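Jornada de puertas abiertas en Gezer: una mañana entre azulejos

¡Qué ganas tenía de contar esta visita! Salimos de la estación en el autobús 18 y a las diez ya estábamos en el patio de Gezer, el taller donde se cuece toda la cerámica de la casa Tumik.

Nos recibió Nevzat Yazıcı, el maestro esmaltador, con las mangas manchadas de azul hasta el codo. Empezamos por el almacén de arcilla (huele a lluvia, me habría quedado allí) y seguimos hasta el horno grande, donde caben unas 400 piezas por hornada. Nevzat abrió la mirilla un segundo y el resplandor nos dejó mudos a todos.

Luego vino lo mejor: ¡pintar! Cada uno eligió su azulejo y su pincel. El mío salió torcido, con una granada que parece una cebolla, pero ya está colgado en el pasillo. La entrada con taller cuesta 40 liras y hay que reservar.

En la última sala hablaron de cocinas, de juntas, de blancos que amarillean y de por qué el ladrillo pintado vuelve a gustar tanto. 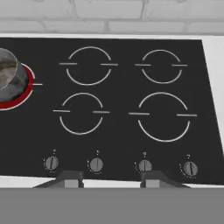
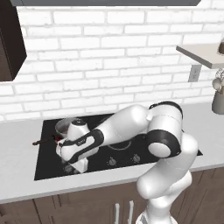
Pared de ladrillo blanco y placa de cocción negra, vistas por ordenador.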